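Sarklow sock swap heads into its biggest winter yet

There's a colourful pile growing in the back bedroom of Fiore Cottage, and it gets bigger every time somebody knocks on the door. The Sarklow Sock Swap is on again, and if the first fortnight is anything to go by, this will be the year the whole district ends up with warm feet.

The swap began in April four years back, when Renzo Pace put a shoebox on the counter of his hardware shop and invited people to drop in their odd socks. He had sixteen of his own at home and was sick of looking at them. Within a week the shoebox was full, someone had found a match for a mustard hiking sock they'd given up on, and people were asking when the next one would be.

These days it runs right through the cold months and takes in Flinness as well, with a drop-off tub at the library there. Socks come in clean and dry, get sorted on the beds at Fiore Cottage, and go out again as pairs. Some are true pairs, reunited after goodness knows how long. Others are what Renzo calls "good neighbours" – two socks of much the same weight and size that have never met before but get along perfectly well.

"You'd be amazed how many people will happily wear one green and one purple," he said. "The kids ask for them that way. My granddaughter won't wear a matching pair any more, she reckons they're boring."

More than 2000 socks went through the cottage last winter, and they came in every colour you could name. Football socks, bed socks, school greys, dress socks with little anchors on them, thick woollies knitted by somebody's nan. The hand-knits are kept aside and looked over one at a time, and anything with a thin heel goes into the mending basket. 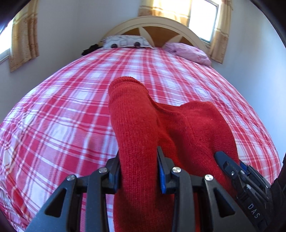

A red knitted sock over the plaid bedspread at Fiore Cottage.

Mending is the part that has really taken off this year! Aled Griffiths learnt to darn from his mother and has been teaching anyone who'll pull up a chair in the front room. He brings a tin of wool ends and a couple of old wooden mushrooms, and he'll start a beginner off on a heel straight away.

"People think it's fiddly, and the first one is, I won't lie," Aled said. "Then you get the rhythm of going over and under, and you look up and you've missed your bus. I like a patch you can see, too. If it's a red sock, put a yellow heel in it. Why not?"

His sessions were meant to be a one-off. They filled so quickly that a second was added, then a third, and there is now a regular bunch who turn up with their own needles and a plate of something to share (the date slice last time was outstanding). A few have moved on to elbows and cuffs, and one very keen twelve-year-old has nearly finished rescuing a beanie.

Sorting has its own fans. The method hasn't changed much since the shoebox days – lights and darks first, then length, then thickness, with the hard cases laid out across the bedspread where everyone can have a look at them. Finding a pair gets a cheer from whoever is in the room. There's a standing argument over whether navy and black should share a pile, and it was still going strong when we left.

Socks that can't be paired or mended aren't thrown out. The cotton ones are cut up for polishing cloths, and the wool goes to stuff draught snakes for the doors of the Cedance Street units, where the wind comes straight up off the harbour. Residents there asked for longer ones this year, so old football socks are especially welcome.

The next swap day is 26th July at Fiore Cottage. Bring your odd ones, washed please, and take home as many pairs as you brought singles. If you have nothing to bring you're still very welcome to come and choose a pair. Tea and soup will be on from the time the doors open at ten, and Aled will be in the front room until 2 pm for anyone wanting to learn.

Wool ends in any colour are also needed for the mending tin, along with darning needles and small embroidery scissors. Drop them at Renzo's shop in Sarklow or in the tub just inside the Flinness library door.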